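Urport packet sorting, v2

Teleoperated episodes from the two-arm bench in the Ginell shared workshop. Task: move small packets between two clear containers. Each episode is capped at 90 seconds and logged at 30 Hz. 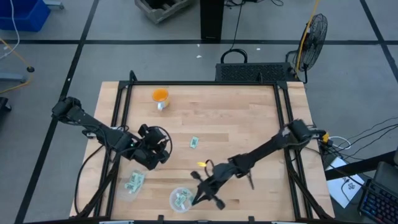
Joint angles are in radians, left arm first. Episode 29 has no gripper channel; skip it when loading. Calibration offsets are in offsets.yaml and apply to October recordings only.

Maintainers: Gwawr Harries, Amr Lamrani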